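About us

Hello, I'm Clem Pomare, and I run Liswood, which is a very small school for people who want to learn to cook and never quite got round to it. We teach grown-ups. Some of them are very grown up indeed (our oldest so far started at 75 and now makes better bread than I do, which I've decided to be gracious about).

I didn't set out to open a school. I cooked in a works canteen for years, then at a hotel in Trerkton where I mostly made sauces and got shouted at, and when the hotel shut I had a rest and then started showing my neighbour how to do a roast dinner. She told her sister. Her sister told her whole choir! By the January after that I had people ringing me up to ask what the course was called, and there wasn't a course, so I made one up on the phone and called it First Suppers. It's still called that and it's still the one most people start with.

The name Liswood comes from the lane we're on. The building used to be a seed merchant's, and when we took up the old lino there were dried peas under it, hundreds of the things. We're still finding them behind the radiators. If you come in winter, wear a jumper, the radiators are slow to get going and the oven takes a while to make up the difference.

First Suppers runs over six evenings. We do soup, eggs, a roast chicken, a curry, a pie and then whatever the group fancies, and that last evening is usually my favourite. One lot wanted to do dumplings and we were there until gone eleven, folding. After that you can go on to Bread, or Fish, or the pastry course, which is called Fillwood after the big orchard up the road where we get our apples. I did try calling it Pastry and people kept booking it thinking it was pasta.

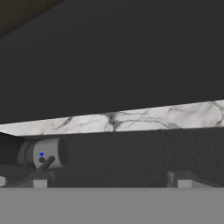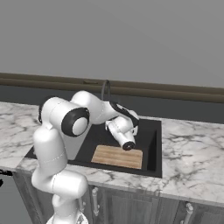
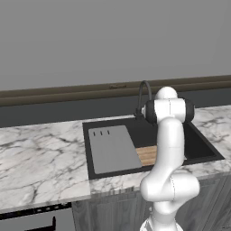
Washing up is part of the course, I'm afraid, and I'm quite firm about it. I learned to wash up before I was allowed near a knife and I still think it's the best way to find out how a kitchen works. You learn which pan catches, which tray warps, how much oil you really used on those potatoes. I get asked about kitchens a lot as well, usually by people halfway through doing theirs up, and they always want to talk worktops. My own is a scarred old bit of beech. If your heart's set on a black sink in a white marble top with grey veins running through it, then have it and enjoy it, but keep the lemons and the vinegar on a tray, because real marble doesn't like them one bit. And don't roll pastry on a floury top next to a full sink. I've lost more than one pie lid that way and I ought to know better by now.

We keep the groups small, 13 people at the very most, and I've turned down the chance to squeeze more in. I want to be able to get round everybody and stick a spoon in every pot. I've heard of places where you stand in rows and watch someone on a stage and then go home with a leaflet, and I'm sure that suits some people, but I can't taste your gravy from a stage.

Money, then, as somebody always asks and is always shy about it. The full year, with every course we run, is £630, and you can pay it in bits if that's easier. All the ingredients are in the price and so is your tea. If you'd like to come and can't manage it, drop me a line and we'll talk, I keep a couple of places back each term and I'd much sooner they were used.

Most of our veg comes from Kerr, the farm shop at the bottom of the hill. They ring me in the morning and tell me what there's too much of, and that's why the curry evening has been a beetroot curry evening more often than I'd planned. I've grown to love it. My students are divided. The recipe's in the folder you get on your first evening, along with the timings for the roast and my page of things to do with stale bread, so do bring a bag to carry it home in.

A few bits people ask before they book. You don't need your own knives, we've got plenty, though bring a favourite if you have one and I'll sharpen it for you. Tell me about allergies when you sign up, please, not on the night! Flat shoes. There's parking in the yard behind but it's tight, so if you've got anything bigger than a hatchback try the lane. Dogs have to stay at home, even very good ones, and I do get sent photographs.

We've now fed over 1391 suppers to the people who cooked them, going by the plates in my course book, and I've eaten my share too. If you fancy joining in, the next First Suppers starts on October 27, 2026, at half past six. Ring or write, and if I don't pick up I've probably got flour on my hands, so leave a message and I'll get back to you once the loaves are in.

Clem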